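Ticket 1769
Subject: Order confirmations arriving twice, or hours late
Product: Trallent mail relay
Status: Resolved
Handled by: Jurgita Toom

Opened, 9.40 am

Hello all, and thank you to the Yule office for such a thorough report, it saved me a good deal of guessing. To put it in one place: customers ordering through the Ravemis shop are getting their confirmation email twice, and a smaller group are getting it once but long after they've paid. It began in January, after the shop moved over to the new relay. Password resets and newsletters seem to be fine.

I've asked for the full headers of a few of the duplicates. If you have one to hand, please forward it as an attachment, as plain forwarding strips out the bits I need.

Update, 11.15 am

Headers received, lovely, thank you. Both copies carry the same order number but have different message IDs, so the shop is handing us the message twice and we are faithfully delivering both. I had rather hoped it would be something at our end, as that would have been quicker to put right!

I've looked at the relay log for the morning. The first attempt is accepted, but our reply goes out after 80 seconds. The shop gives up waiting well before that and tries again. 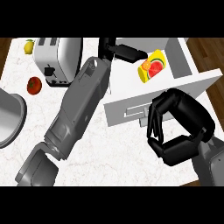
So the next question is why we are so slow to say yes. My first thought was the virus scanner, and I turned it off for the Yule test account for ten minutes (only the test account, please don't worry). It made no difference at all. I turned it straight back on and had a cup of tea.

Update, 2.05 pm

Found something. The relay looks up the sending address with Cuveck before it accepts anything, and one of the two Cuveck lookup servers in our settings was retired over the winter. Every time we try that one we sit there until it times out, and then move on to the other. Now and again the second one is busy and gives us a 503, and the message goes into the slow queue. That accounts for the late ones, which had been bothering me more than the duplicates.

Newsletters and resets go by a different route that skips the lookup, hence no complaints there.

Changes made, 2.40 pm

Removed the retired server from the lookup list.
Added the replacement address from the Cuveck notice.
Changed the slow queue retry from 300 minutes to 5. I'm fairly sure somebody meant seconds when they typed that, and it may well have been me.
Restarted the relay and sent test orders from the Yule account. One confirmation each, and all of them promptly.

Reply from customer, 4.20 pm

All good here, Jurgita. The afternoon's orders have had one email apiece and the phones have gone quiet. Could you tell us if the older ones still waiting will go out by themselves?

Closing note, 4.35 pm

They will, yes, the queue is emptying as I write and you needn't resend anything. A few customers may get a confirmation for something that has already turned up on their doorstep, so do warn whoever is answering the phones. I've left a reminder with our team to go through the other relays for the same retired address. If the duplicates come back, just reply to this ticket and it will open itself again.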